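Controls and Perception Group - Newsletter
November 9, 2021

BAG WORK: WHERE THE SOFTWARE IS

Short one from the bench, planner branch merges tonight and I still owe two people a review.

For anyone who skipped the August item: the job is produce and a shopping bag, two arms, one basket. We moved off boxes because boxes stopped telling us anything. Rigid things, known sizes, the old planner just ate them. A bag has no pose. You can't ask the tracker for one and you shouldn't trust it if it gives you one. So most of what changed since then is about not needing it.

Main pieces, in the order people keep asking.

Lakstead (the planner). Used to plan each arm by itself and then check for collisions at the end, throw away, retry. Fine when the arms stay on their own sides. With a bag they both want the same spot in the middle, so retry, retry, retry, timeout. Now it plans the pair together whenever the two goals are closer than a set distance, and goes back to single arm plans when they seperate. The switch is where the bugs live. If you see an arm sit still for a beat when it has no business sitting still, that's the handover between modes, ticket is open, please don't file another.

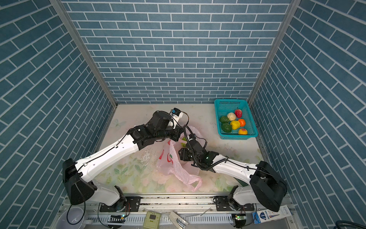

Both arms at the bag, basket at back right. Joint planning territory.

Config note: the distance is in the shared params file, not in your local one. Two people lost an afternoon to a local override last week. Delete the override. The loader now prints a warning when it finds one, loud, in caps, and it will keep printing until you remove it.

Also the planner no longer treats the bag as an obstacle once a grasp has been called on it. Sounds obvious. It wasn't doing that, and it was planning beautiful long detours around the thing it was supposed to pick up. Before the grasp call it's a soft obstacle - contact allowed, cost goes up. After, it's gone from the map for that arm only. The other arm still sees it.

Vatovham (perception). New segmentation model is in. Two heads now, one for film and one for solid items, trained separately and merged at the end. Old one had a single head and a bad habit of calling anything red a fruit.
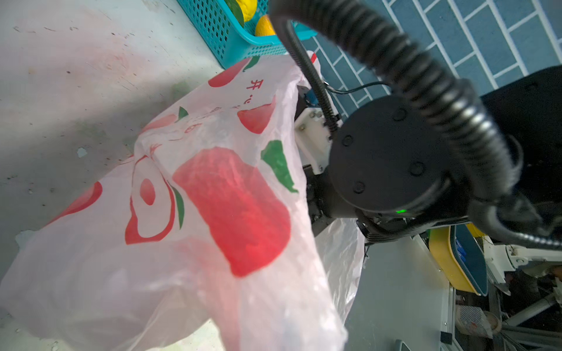

Printed film is the hard case for the solid-item head. It learned color before it learned shape, and we've been pushing it back the other way with 50 new labeled clips, mostly close views where the graphics fill a lot of the picture. The bag we're on now has big red apple shapes with green leaves printed all over it, so the model gets apples offered to it from every fold, none of them graspable. The depth check catches some. The rest have to be caught by the label, and that means the labeling rules matter: print is film, always, even when it looks round, even when a crease gives it a bit of volume. Sixten Eklund has rewritten the guide on this and it is now one page. Read it before you label anything else.

Related, the wrist stream and the fixed stream now share a clock. They didn't before, not properly, and the merge was taking masks from one moment and depth from another. On a box you'd never notice. On film it put the edge of the bag in the wrong place often enough to matter. If you have old recordings, run the resync script over them first. It handles 8 at a time and then wants a restart, known leak, low priority.

Bråten (low level control). Not much. Gripper closing is now on a force target with a position limit as backup, was the other way round. For film you want this, there's nothing to hit at the position you asked for. Impedance gains got split per phase, so approach, close and carry each have there own set. Defaults are soft. If you stiffen carry, tell the channel, because the planner assumes the soft values when it works out how far a held bag can swing.

Logging on this one is finally at 50 Hz by default. Disk fills up faster. Clean up after yourselves.

Looking inside is its own problem and gets its own section from now on.

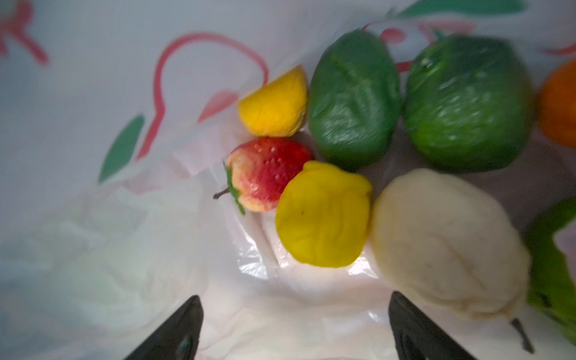

Page last changed: November 9, 2021, by S. Eklund

Inside views come with glare off the film, fingers in the foreground, items pushed up against each other. The far right ones smear when things move. Current model is ok on a lemon by itself and poor on two big green items side by side, it wants to draw one mask over both. We tried raising the boundary weight. Helped there, broke pears. Backed out for now. Next try is a small model just for touching pairs, running only when the mask area looks too big for its class.

Blurry views get a score now and the grasp picker can ignore anything below it. Threshold is a guess. Please send cases where it threw away a good one, with the log, not just a screenshot.

Erden (the replay tool). You can scrub both streams with the plan overlaid, and masks toggle per head. Export still broken on long runs. Keys changed - left and right step a frame, shift steps a whole phase. The old bindings are behind a flag for those who complained.

Still open:
- pause at the planner mode switch
- merged masks on touching greens
- replay export
- resync leak
- somebody to own the params file, it can't stay with me

Merge goes in tonight. Pull tommorow before you run anything and rebuild from clean, the message types changed.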